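Small packaging, sorted on the counter

The drawer under the counter had stopped closing. It held the small packaging that comes into the house and never quite leaves: folding cartons, clear wrap, instruction sheets, seed packets, sachets of drying agent. I took it all out in May and worked through it on the marble. These are my notes, mostly so that I can repeat the process when the drawer fills again.

A paper packet and a pink box, then some pink plastic under clear wrap:

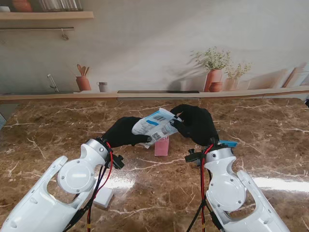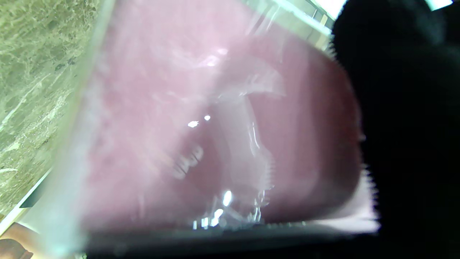
I sort by material first and by contents second. The reverse order sounds more sensible, and I used it for years, but it means opening everything before any of it can be put down. Material can be judged with the thing still closed. My piles are paper, card, film, rigid plastic, and mixed. Mixed is the pile to keep small. Most of what lands there can be separated in under a minute with a blunt knife.

Paper is the easy one. Crumpled sheets take up several times the volume of flat ones, so anything worth keeping gets flattened before it is filed. I lay the sheet face down, smooth it from the middle out with the side of the hand, then turn it over and repeat. A heavy book overnight does the rest. Ironing works on plain paper, but it is a bad idea on anything with a coating, and thermal labels go black at once. I ruined a warranty slip from Lirar that way.

A printed code is no reason to keep a sheet. I scanned every one I had. A few led to a manual, which I saved as a file, and the others led to a shop page or to nothing. Once the manual was saved, the paper went out. Lot numbers are a different matter. If the product is still in use, I cut out the part of the sheet with the lot number and put it with the product. The cutting is usually smaller than a playing card.

Film takes longer. Clear wrap has a memory for its folds, and a piece that has been twisted once will go back to the twist. There are two kinds in my drawer. The crinkly kind is noisy, tears in a straight line once nicked, and is no use for anything after it has been opened. The soft kind stretches before it tears. Soft film can go in the store drop-off bin where I live if it is clean and free of labels. The crinkly kind can't, and it goes in the trash. If in doubt I pull a corner slowly with both thumbs. Stretch means soft.

Saw-toothed seals deserve a mention. The zigzag edge is there to give a starting point for a tear, and it does that well in one direction only. Tear across the seal, starting in the bottom of a notch, and keep the two hands close together. Most of the packages I have wrecked were opened by pulling the faces apart with my hands too far from each other.

Rigid plastic I keep only if it has a lid that still fits. I wash it in warm water with a little dish soap, rinse it twice and stand it upside down on a rack. Tinted plastic shows scratches less than clear, so I use the tinted pieces for screws and picture hooks and the clear ones for things I need to identify from outside. Sticker residue comes off with cooking oil left on for ten minutes, followed by soap. Stronger solvents cloud some plastics and I have given up on them.

Card boxes are kept flat or not at all. The exception is anything small enough to serve as a divider in the drawer itself. A box standing upright with its top flaps cut off holds pens, batteries or tea lights, and three or four of them side by side stop everything else from sliding. I trim them to the inside height of the drawer less the thickness of a pencil. The first set I made was cut to the exact height and caught on the frame every time.

A word on the surface. Polished marble is good for this work in most respects. Paper slides on it and film wipes off it. The drawbacks are glare, which makes clear wrap hard to find by eye once it is lying flat, and acid. I keep vinegar and lemon cleaners well away from the stone and wipe it with a damp cloth and nothing else. For the clear scraps I run a palm over the counter at the end, which finds more than looking does.

Labels for the finished drawer came off a roll of 1,000 from Hernon, bought for another job and likely to outlast me. I write on them in pencil. Pencil doesn't fade and can be erased when the contents change. The tape on the dividers is ordinary paper tape. It holds well enough on card and peels off without taking the surface with it.

The drawer now closes with two fingers. The mixed pile is down to a padded envelope, a tin with a glued-in tray, and a blister pack I haven't found the seam of yet. I'll try the tin next, with hot water on the outside to soften the glue.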